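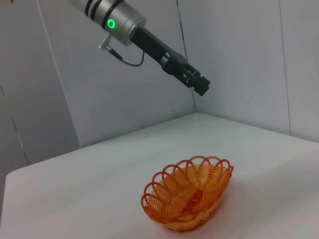 Basket Forms, handout 2 - Utdale evening class
May 30, 2018

Okay, so last time I talked way too long about handles and we never got to oval baskets. Let's fix that! An oval is really a round basket that got stretched at the start, and everything you do in the base shows up later in the walls. I learned this the hard way with my first one, which rocked like a boat (I still keep buttons in it).

Plastic strand is what I'd like you to practice with. It doesn't need soaking, it comes in silly bright colors - orange is my favorite - and you can pull it out and start over as often as you want. Willow is not so forgiving.

Work on a plain, pale tabletop if you have one. Dark tables hide gaps, and you want to see yours.

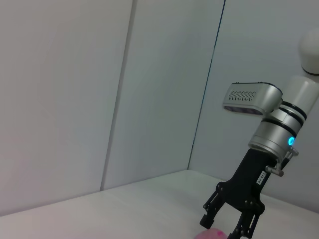 White table, pale walls: the kind of plain background I mean.

For June, please bring:
- 3 coils of strand, any color (the Jandine shop has them)
- a clothespin or 2
- one oval basket from home, any material

Look at the base of yours before you come and try to find where the weaver began. Spirals can be sneaky, so follow the strand with a fingertip and take your time. We'll draw the starts on the board first thing.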